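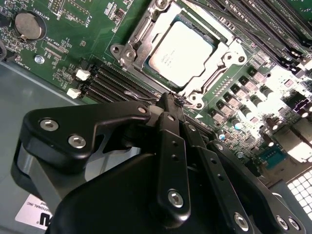
Board Refresh: Notes from the Onix Bench

The Onix workstations are due for processor service in June. Sixten Vik has written up the procedure for the Wannasri site, and the main points are given below for anyone booked on the bench.

Power down, unplug the cord and hold the front button for ten seconds. Put on the wrist strap before the side panel comes off. Lay the chassis flat so that the cooler lifts straight up. A cooler that sticks should be twisted a few degrees each way; do not pull on it.

On an LGA socket the contacts are in the socket and the processor carries flat pads. Bent contacts are the most common reason a board is written off. Release the retention lever, open the load frame fully, and lift the processor by its edges. Look at the contacts under the lamp at a low angle. If one is out of line, stop and log the board number. Do not try to straighten it at the bench.

Clean the heat spreader with isopropyl alcohol and a lint-free wipe. Old paste that has reached the edge of the package comes off with a swab. Match the corner mark on the processor to the mark on the socket, set it down level, and check that it does not rock before closing the frame. The lever needs firm pressure on the last part of its travel.

Memory is to be reseated during the same service. Open the latches, remove one module at a time and put it back in the slot it came from. Mixed-up slots cost us almost 3 hours on the Presik units last time, most of it spent rerunning tests.

Coin cells are replaced on every board regardless of reading. Clock and boot settings are lost when the cell comes out, so copy them to the service sheet first. Connect the CPU fan before first power-on and confirm its speed in setup.

The current list has 39 machines. Each gets a memory test and then 300 minutes under load. Results go in the Nastosora log under the chassis number. Spare cells and wipes are in the second drawer; thermal paste has to be signed out from Sixten.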